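Zapata Pauses Two-Arm Table Work After Gripper Fault, Offers Free Checks to Patine Owners

February 1, 2019

Hi, everyone. I'm Sheyla Carhuamaca, and I run product safety at Zapata. I usually leave press releases to other people, but this one is about a fault in something my team signed off on, so I asked to write it myself.

The short version: we found a problem in the control software for Patine, our two-arm tabletop system. Under certain conditions, one arm keeps closing its gripper after the other arm has been told to stop. We've had 3 confirmed reports. No one was hurt. We have stopped shipping Patine, and we're asking everybody who has one to switch it off until it's been updated.

Now the longer version, for those of you who like the details (I do!). Patine is built for sorting and packing small everyday things, the kind of stuff you'd find in a kitchen drawer or a lunch bag. Both arms reach over the same table, and they're supposed to share one stop signal. Press the stop button and everything freezes, arms and grippers alike. That's how it worked all through our first round of testing, which ran to 3000 pick-and-place cycles.

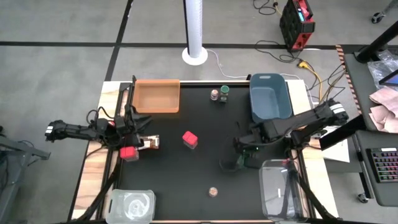 The trouble came in with a software update we sent out in June. It made the grippers gentler on soft packaging, and customers loved it. It also moved the grip command onto its own timer. If you hit stop at just the wrong moment, while one gripper was partway closed, the arm froze like it should but the fingers finished what they were doing. The delay is 200 milliseconds. That sounds tiny until it's your thumb in there.

The first report came from Efraín Lozano at Sudum, who was reaching in to straighten a jar and felt the gripper nudge his glove after he'd pressed stop. He wrote us a very clear email that same evening, and I want to thank him for it. I also want to own up to something: we filed it as a one-off. It took two more reports before Pin-yu Wei on our controls team was able to make it happen on purpose in our own lab. We should have pulled the update after the first one.

So what are we doing? Pin-yu's fix puts the grippers back on the shared stop signal, and it's being tested now by Steveo, an outside safety lab that had no part in building Patine. We won't start shipping again until they're happy with it. In the meantime, Milagros Cáceres and her service crew will come out and check any Patine system for free, including the wiring on the stop button.

If you have a Patine, please turn off the power at the main switch, and don't count on the stop button alone. Keep your hands off the table until the power is out. If you've noticed a gripper moving after a stop, even once, even a little, please tell us. I would much rather read a hundred emails about nothing.

Customers can book a check through their usual Zapata service contact. Reporters, please ask for Nelly Ayala in our press office, and she'll get you to me or to Pin-yu.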